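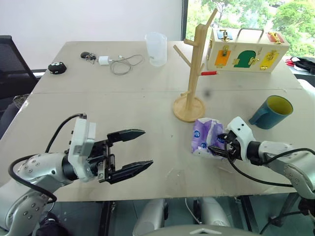 A purple-and-white plastic package of the flexible film type, on a jointed board tabletop.

Home | News | Products | Technical Data | Contact

Grenano introduces Clusota film for dry goods packaging

Skastwood, July. Grenano has added a single-material packaging film, Clusota, to its range for dry food and household goods. The film is supplied on reels for use on existing vertical and horizontal bagging machines. Orders are open to converters and packers, with first deliveries leaving the Skastwood works at the end of the month.

Clusota is made from polyethylene throughout. Many printed bags now in use combine two or more plastics, which are bonded together and are hard to separate after use. In Clusota the outer printed layer, the middle layer and the inner sealing layer belong to the same family of plastic, so that the empty pack can be sorted with other polyethylene film where such collections exist.

The outer layer is stretched during manufacture. This raises its stiffness and its resistance to heat, and allows the sealing jaws to be set high enough to close the inner layer without marking the print. Earlier single-material films from Grenano needed a slower machine speed for this reason. On the company's test line at Skastwood, Clusota was run for 12 hours at the speed normally used for mixed-plastic film, with one stop for a reel change.

The film is offered in clear, white and matt finishes. It can be printed on the reverse of the outer layer before the layers are joined, which keeps the ink away from both the contents and the outside of the pack. Up to eight colours can be printed. Colour matching is carried out against a physical sample supplied by the customer. A screen proof is not accepted for this purpose.

Standard reels are 2000 metres long. Shorter reels of 1000 metres are available for trials and for packers with small machines. Widths are cut to order. Cores are cardboard and may be returned to the works on the delivery pallet.

Clusota is intended for dry contents such as rice, pulses, pet biscuits and washing tablets. It is not recommended for products with a high oil content, for hot filling or for packs to be heated in an oven or microwave. A version with a stronger oxygen barrier is under development with Matei, which supplies the coating, and will be released under a separate product code.

Reels should be stored flat, in their wrapping, away from direct sunlight. They should be brought into the packing room on the day before use so that the film reaches room temperature. Seal settings from mixed-plastic film should not be carried over without a trial.

Data sheets, seal curves and food contact statements can be requested from the Grenano technical desk. Trial reels are supplied unprinted and are charged at the standard rate, including carriage.

Notes to editors

Grenano makes printed and unprinted flexible film at Skastwood. Clusota is a product name of Grenano.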